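Come Spend a Summer on the Water With Me (Galley Host Wanted, Garnonham Landing)

Okay, so I run a small overnight boat called the Bitilari, and I need a galley host for the season. If you've ever stood on a dock watching a boat head off around the bend and thought, why am I not on that, keep reading!

We do 4-night trips up the Dukar and back, leaving from Garnonham Landing. The boat has nine guest cabins, a dining room with big windows, and a top deck where people fall asleep in chairs with books on their faces. We're nothing like the big river ships. There's no casino, no stage show, and the only thing you'll ever hear over the loudspeaker is me saying there are herons on the left (or that lunch is late).

I started out in this exact job myself, on somebody else's boat, so I'll try to tell you what it's like and not just the pretty parts.

You'd be up early. Coffee has to be out by 6 a.m., and there will already be a couple of people waiting for it in their slippers. After that it's breakfast service, clearing, dishes, a breather, and then lunch. Afternoons are lighter. Sometimes we tie up at Ninh and you can walk into town, get an ice cream, look at the market, whatever you like, as long as you're back by 4. Then dinner, which is the long one, and the guests tend to linger and want to tell you about their grandchildren. I love that part. If you don't, this may not be your boat.

You won't be cooking the main meals, we have a cook for that. You'll do toast, eggs if we're swamped, snacks, drinks, table setting, and a whole lot of washing up. The galley is tight and everything goes back in its own spot, every time, or it ends up on the floor when we hit a wake.

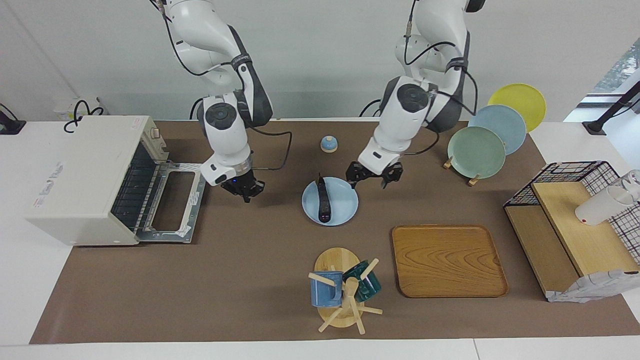 Light blue plate with a black power strip lying across it.

What I'm looking for:

Somebody who likes people before breakfast.
Somebody who can carry a full tray down 2 steps without looking at their feet.
Somebody okay with sharing a cabin. It's a bunk, a locker and a porthole, and the porthole is the best thing about it.
A food handler card, or a willingness to get one before we sail.
You need to be able to swim. I will ask you to show me.

Restaurant experience is great but I've hired folks from day cares, hardware stores and one bowling alley, and they all did fine. Please don't talk yourself out of applying!

The pay is $390 a trip plus your share of the tips, and your bunk and meals are covered while you're aboard. Between trips we get two nights off at the landing, and you can stay on the boat or go home, up to you. The season starts in May and runs through September, and I really do need you for all of it. July is our busiest month, so please don't plan a wedding in it.
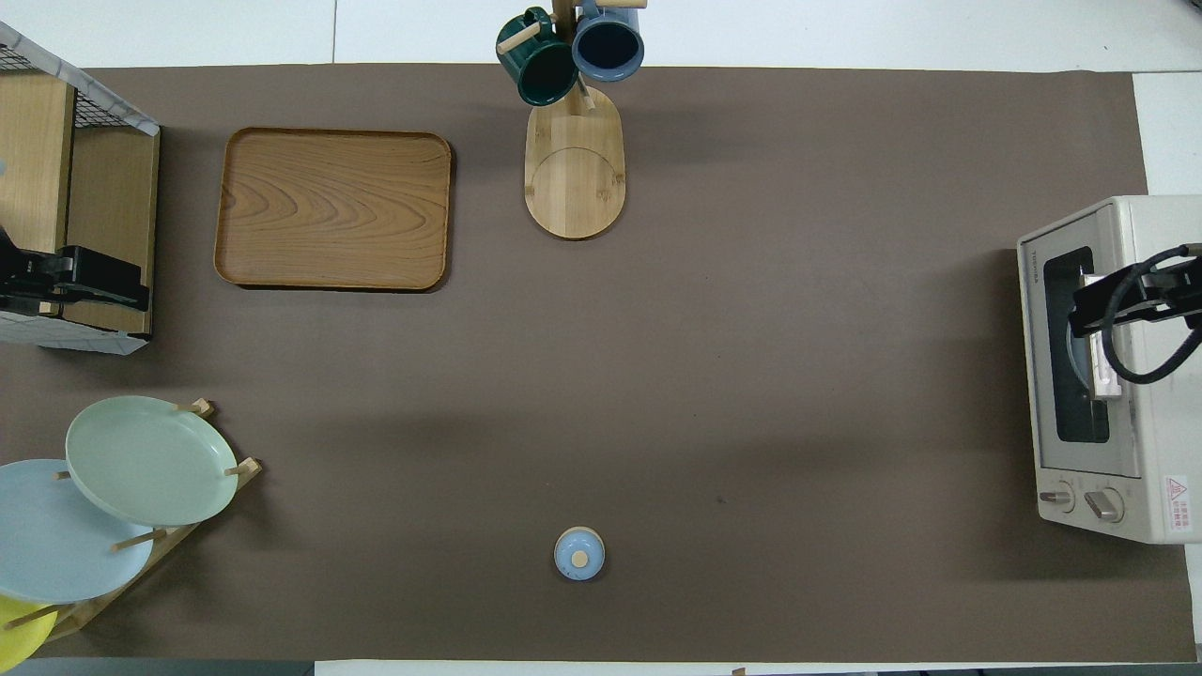 Serving tray, mug tree, toaster oven and dish rack, all on one table.

Phone signal comes and goes once we're past Ninh. There's Wi-Fi in the dining room that works fine for messages and badly for movies. Bring a deck of cards, decent shoes with grip, and a sweater, even in August.

To apply, write me a note and drop it at the ticket window at Garnonham Landing, or call the window any time before noon and ask for the Bitilari. Skip the fancy resume. Tell me where you've worked, when you could start, and the best trip you ever took. I read every one of them, usually on the top deck after dinner, and I'll call you back either way.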